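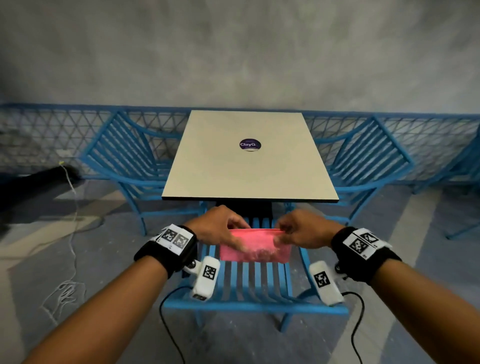 ## The Ground-Floor Seating Area at Kimska: Furniture and Small Articles

The seating area on the ground floor of the Kimska building is open to staff, students and visitors throughout the working day. It is used for short meetings, for packed lunches and for a good deal of sorting and packing of the contents of bags. This gallery page has been prepared by the Facilities Office as part of the record of shared spaces and may be read alongside the furniture schedule for Osport and Drelby.

### Pouch and chair

The opening picture shows a translucent pink zip-top pouch held in both hands above the seat of a blue metal chair, with a square table just beyond. The seat slats run from front to back.

Pouches of this general kind are now the most common article handed in at the Kimska desk. During September the desk received 59 small articles from the seating area, and the greater part of them were pouches, pencil cases and purses. Users are asked to place their name on the inside of any pouch they carry. Where a pouch is handed in closed, staff will open it once, in the presence of a colleague, to look for a name, and will then seal it again.

### The tables

The table tops are pale, with a thin black edge. The one photographed carries a round purple sticker with "ClayG" in white lettering. Tables are wiped down each morning before opening and again after lunch. Stickers that are firmly fixed should be left in place and cleaned over with a damp cloth, as scraping marks the surface.

Users who have spread out papers or small items are requested to clear them before leaving, even for a short absence. The tables may not be reserved.

### The chairs

The chairs belong to the 1,261 pieces of furniture entered in the Kramer schedule, which covers all three buildings. They may be moved from one table to another, provided that they are lifted and not dragged, and that they are returned at the end of the day. Chairs should not be stacked by users.

A slatted seat has one disadvantage that is reported to us fairly often – small things laid on it can slip through to the floor. Coins, earphones and keys are the usual losses. It is advisable to open bags and pouches over the table top, where anything that falls is easily seen.

Chairs that rock or have a sharp edge should be turned to face the wall and reported at the desk. Repairs are normally completed within 7 days.

### Around the table

Three of the blue chairs stand about one of the square tables, on a floor of light grey terrazzo crossed by darker bands. A small pink object is held near the front edge of the nearest chair. Behind the furniture, a blue railing with a diamond pattern runs along the foot of the wall.
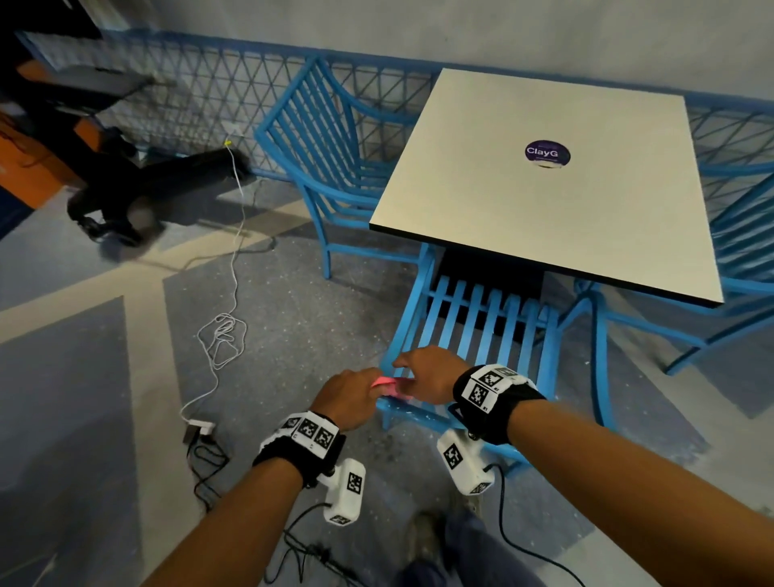
**May food be eaten in the seating area?**

Cold food and covered drinks are permitted at all tables. Hot meals should be taken to the dining room at Osport, and spills should be reported to the desk as soon as possible.

### Care of the floor

The terrazzo is swept daily and washed twice a week with a mild, neutral cleaner. Polish is not applied, as it makes the surface slippery. Furniture is moved aside for washing and put back by the cleaning staff, who will place any small articles found beneath it in the tray at the desk.

Unclaimed articles are kept at Kimska for 2 months and are then transferred to the central store at Drelby. Enquiries may be made in person or in writing to the Facilities Office.

*Page last revised: Oct 13, 2019*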